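Nkechi Ibrahim moved to Karakaya in March with two suitcases, and she still speaks of the town as a guest does. She learns its language at night, after work. "In the day I am tired of being polite," she told me. "At night I can make mistakes."
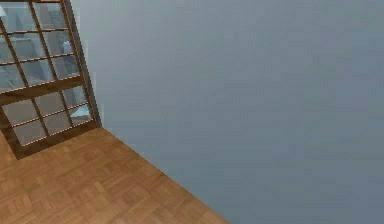
Why did she not take a course? "The course at Fovow cost 289 for a month, and I wanted first to know if I like the language."

So she began with a notebook. It now has up to 2611 words in it, written by hand. 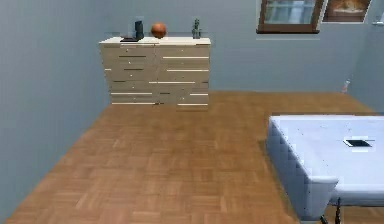 ## Speaking with neighbors

The words did not help her at the bakery. "They answered me so fast that I only smiled and paid."
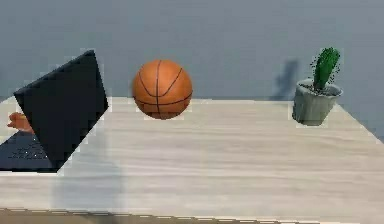

Postodus wrote to me later that a learner should ask people to repeat, and not to slow down. Nkechi agrees with the first half.

She now meets four neighbors every week, and they correct only her verbs.
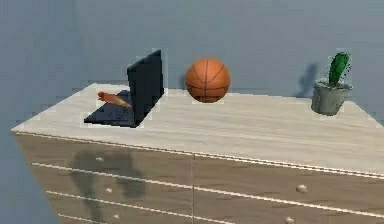

Plister, who joins them for tea, finds that her accent is already better than her grammar. "I take it as a compliment," she said, and went back to her verbs.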